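8/18/20 — bench notes, shrinkage test on the Dondow slip

Picked up from last week's pages. Second batch of bars out of the kiln, measured before lunch. The Plernora data sheet gives total shrinkage for this casting slip as "low and predictable." I have now measured it three ways and would not sign my name to either word.

Bars were scribed at 133 mm wet. After bisque they ought to agree with each other to within half a millimeter. Two of them do. The rest wander, and the ones cast from the bottom of the bucket wander most. The sheet says no remixing is needed inside 90 days. I don't believe it. Stirred the bucket for ten minutes with the drill paddle and the feel changed completely — thick sludge came up from the bottom like pudding.

Fired mass of the whole shelf was 2,689 g. Wrote it down because the October batch has no mass recorded at all and I've regretted that ever since.

The Baptiste method (weigh a pint, adjust with water, go) keeps being recommended to me as if it settled everything. A pint weight tells you how much water is in there. It doesn't tell you how the clay is behaving, and two buckets at the same pint weight drained at very different speeds this morning. One was clean out of the mold in a minute. The other hung in the neck and left a skin.

Also not convinced by the new deflocculant from Hurkia. The claim is that a few drops rescue old slip. Added four, then four more. Thinner, yes. Cast walls came out soft and took forever to release. Plaster may be the culprit, those molds are old and I have no idea how many pours they've had. Some 2,000 is the number people throw around for mold life, which I suspect was made up by whoever sells molds. 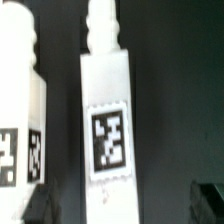
Abbas Fallahi read this over and wrote in the margin that I'm blaming the slip for a drying problem, and that bars left on a bare board will always shrink unevenly because one face dries first. Fair. I did leave them on the board. I still think the bucket is wrong.

To do: recast six bars from the stirred bucket, dry on a wire rack, flip twice a day. Keep the Hurkia stuff out of it. Weigh the molds before and after pouring.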